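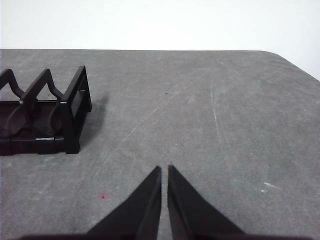 Every quote for a robot arm starts with the arm, and the arm is the part we worry about least. Our shop in Skulto has been pricing one bench cell since December, and the first number we were given has already been wrong twice. What gets left out is everything bolted on or set down next to it: fingers, racks, the table itself. A plain black rack with a couple of wavy dividers looks like something you'd pick up for pocket change, and so does a pair of tapered black fingers, until you ask what it costs to have either one made again in a slightly different size.

This gallery goes with our planning notes, last changed 2018-04-01. Prices are in dollars, before tax.

Fingers. Galindo wants 1,554 for a set, Plosham wants 1,561. Seven dollars apart, and both sales reps told us theirs was the low bid. Neither price includes a spare pair. We are budgeting for 3 sets and will be pleased if that proves too many.

Rack. Zodine lists the plain one at 47, which I believe. I don't believe the line under it that says "fits most parts." Ours have not been tried in it. Until they have, the rack stays in the budget as a guess, with room beside it for a custom one.

Tabletop. Gray, with a few fine scratches and a white scuff on the right. Fine by me. One vendor tried to sell us a new top on looks alone. I would sooner put that money toward fixing the rack in place, a job that is missing from all the quotes.

Open space. There is plenty of it to the right of the rack, and the brochures would have us fill it with a second rack, a feeder and a screen. None of that gets bought in the first round. If the cell can't earn its keep with one rack, I don't see how a second helps.

Still unanswered by Plosham: who pays for the return visit if the fingers need changing, and whether "training included" means a person or a PDF. Galindo answered the first question with a brochure. We sign nothing until both are in writing.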